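Reprendre une vieille tour de bureau en 2020, ça vaut encore le coup ?

Grirklow
Posté le 12/2/20
Salut tout le monde ! Je cherche un PC pour la maison (courrier, impôts, un peu de retouche photo, les devoirs du petit) et j'ai 150 euros, pas un de plus. En neuf à ce prix-là je ne trouve que des portables minuscules avec un stockage ridicule. Du coup je lorgne sur les tours de bureau d'occasion, celles que les boîtes revendent par palettes. J'en ai ouvert une la semaine passée pour voir à quoi ça ressemble dedans et franchement ça m'a donné envie !
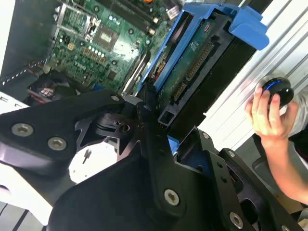 Côté boîtier ouvert.

Mes questions : est-ce que je vais le regretter dans deux ans ? Et combien garder de côté pour un SSD ?

Vaher
Fonce. J'ai la même config depuis janvier, achetée chez Dretura (le reconditionneur, pas le site de petites annonces), 4 Go d'origine, j'ai rajouté une barrette et un SSD et ça démarre plus vite que le portable du boulot. Par contre demande toujours la référence exacte de la carte mère avant de payer, tous les modèles ne prennent pas tous les processeurs.

Vernard
Pas d'accord du tout. Une tour de bureau c'est bien tant que rien ne lâche. Le jour où l'alim meurt, tu découvres que le format est maison et tu paies la pièce la moitié du prix de la machine. Ça m'est arrivé, je suis passé au montage en pièces standard et je ne reviendrai pas en arrière.

Grirklow
Ah zut, l'alim j'y avais pas pensé. Et changer le processeur, c'est jouable pour un débutant ? J'ai une trouille bleue de tordre quelque chose.

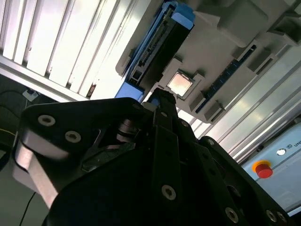 La carte mère, vers le processeur.

Vaher
Jouable oui, mais est-ce que tu en as besoin ? Pour les impôts et les devoirs, garde celui d'origine, change juste la pâte thermique (elle a souvent séché) et mets l'argent dans le SSD. Pour les alims, Vernard exagère un peu - il y a des modèles où ça passe très bien avec un bloc du commerce, il faut vérifier le connecteur et les trous de fixation.

Grirklow
OK donc pâte thermique, SSD, et je vérifie l'alim avant d'acheter. Je pense coucher la tour sur la table de la cuisine pour faire ça tranquillement, un soir où tout le monde dort.

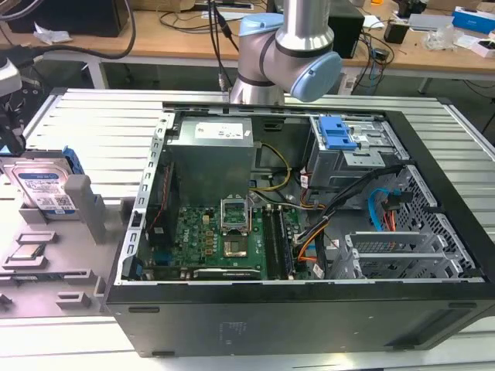 Vernard : et la consommation, tu y as pensé ? Une vieille tour allumée toute la journée, ça finit par se voir sur la facture. Je dis ça, je dis rien, mais un petit boîtier basse conso d'occasion ferait le même travail sans bruit.

Grirklow
Elle sera allumée environ 5 heures par semaine, je crois que je survivrai ! Et les petits boîtiers, j'ai regardé, impossible d'y mettre mon vieux disque de photos en plus du SSD. La tour a de la place, je peux passer la main dedans sans m'arracher les phalanges, et pour quelqu'un qui n'a jamais rien monté ça compte.

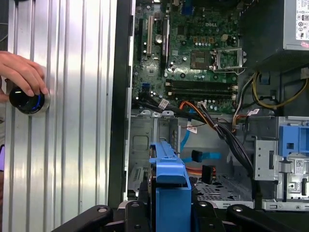 Bref, j'ai repéré deux annonces pas loin de chez moi, une avec Windows 7 (donc à réinstaller, le support est fini depuis janvier) et une déjà sous Windows 10 mais plus chère. Je penche pour la première, quitte à mettre un Linux dessus.

Vaher
Prends la première et négocie. Pour le petit, Linux ça ira très bien, et pour tes photos aussi tant que tu n'es pas accro à un logiciel précis.

Vernard
Bon, si c'est que quelques heures par semaine je retire la facture. Je maintiens pour l'alim. Envoie la référence quand tu l'as, je regarderai le connecteur.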